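Subject: Re: [sayegh-list] Carpet tiles and the sofa, second floor lounge
To: sayegh-list

On the carpet question, I went through the paperwork from when the lounge was done, and I can answer most of what was asked yesterday.

> Does anyone know what tiles we have in the lounge at Sayegh House?
> I need to replace a few in 22 and would like them to match. Also, is
> the big tufted sofa staying by the window? If it is, I'd rather not
> pay to have the carpet under it cleaned. And are there any spares
> left, or do we have to order a full box?

The tiles are Flingate, color number 3067, the streaky one in gray, taupe and charcoal. We bought them through Prerkov. There are spares in the storage room on the first floor, on the shelf marked 1117. Please write down what you take on the sheet taped to the door.

When you lay them, turn each tile a quarter from the one next to it. The lounge was done that way and you can still make out the seams in daylight, but they are faint. If you run all the stripes in one direction the new tiles will stand out from the old ones.
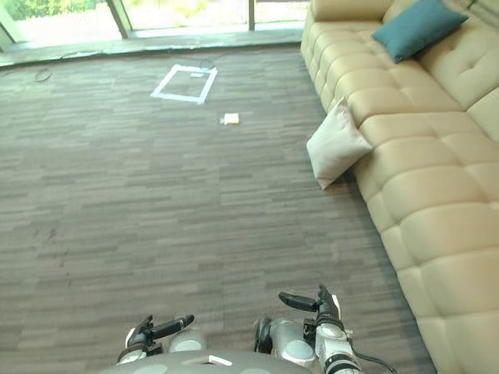
The sofa is staying. It was offered to Plalten for their waiting room in May and they didn't have the space. I would still like the carpet under it cleaned, and it takes two people to shift it. Please lift it and don't drag it. The tiles are only tacked down and the corners come up.

Two other things while people are in there. Thin cables on the floor near the windows should be unplugged and coiled before anyone brings in a vacuum or the carpet machine. White tape should come off the carpet before cleaning too. Pull it slowly, and if any glue stays behind use the citrus remover and a dry cloth. Don't use the kitchen spray, it left a pale mark in the hallway.

The low ledge along the glass can be wiped with plain water.

If we run out of spares, Prerkov has a minimum order of 100 tiles, so let me know before you order and I'll ask whether other units want to share it.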